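A Morning at the Barta Pitching Lab

I went up to Mitville for the open day at Barta, the pitching lab that opened in March in what used to be a tile warehouse off the Prilluvbridge road. A couple of readers had asked me to go. The pitch, if you'll forgive the word, is that they can find velocity in an arm that a regular coach can't. I have heard that before, usually from someone selling weighted balls.

The drive is dull and the parking is worse. Inside there are 2 full-length mounds, a wall of screens, and a front desk that wants your email before it wants your name. I stayed at a rental house in town the night before and slept badly, so take my mood into account.

The tour started with the tracking system, which they call Zostard. It reads release height, spin, extension and a thing called "arm efficiency," which I asked about twice. The first answer was that it blends several inputs. The second answer was the first answer, slower. If a number can't be explained to a guy who has charted games for years, I'm not sure what a 15-year-old is supposed to do with it.
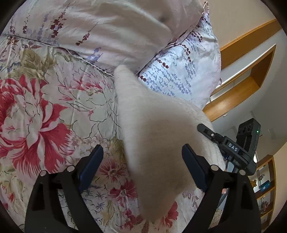
Thiện Đào wrote back after I posted my first notes that I was being too hard on the efficiency score, and that a blended number can still be useful if it moves the right way when a kid fixes his front side. Fair enough, but I would want to see it move the wrong way once in a while too. Every chart on the wall that morning went up and to the right.

Then came the live demo. A high school right-hander threw a bullpen and sat at 83, which was pleasant to watch, with a nice clean finish. They made one change to his stride and had him throw again. He touched a bit more on the second set and people clapped. He was also warmer by then, and he had a crowd behind him - neither of which came up.

I asked how many pitchers had been through the building. The answer was 416. I asked how many of those had thrown on the same gun before they arrived, and the guide said he'd have to check. He took my email again. As of 2025-06-02 I have not heard from him.
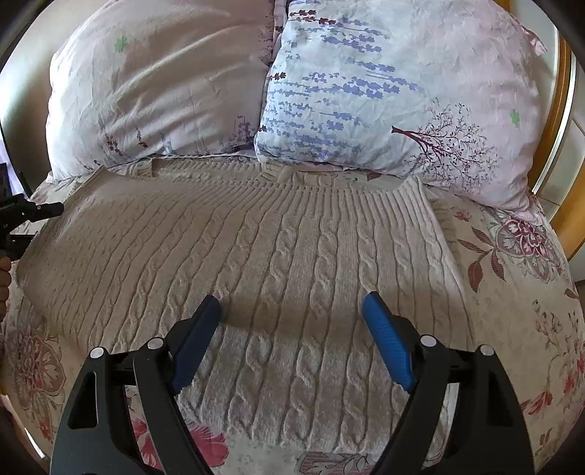 The question of the gun matters more than it sounds. Two radar guns side by side can disagree by enough to swallow most of the gains on that wall, and a kid who was clocked at a summer tournament and then clocked again at Barta has been measured twice by different tools. You can't subtract one from the other and call it progress.

To be fair, the mounds are good. The dirt is packed right, the slope felt honest, and the catcher they had working was the best thing in the building. The staff were polite even when I was not. If you live near Mitville and want a clean indoor place to throw in the winter, you could do worse.

I just wouldn't pay for the full package yet. Ask for the raw readings from day one, bring your own gun if you have one, and write everything down. They say a second open day is coming, with hitters this time, and I'll probably go if the date doesn't land on a doubleheader.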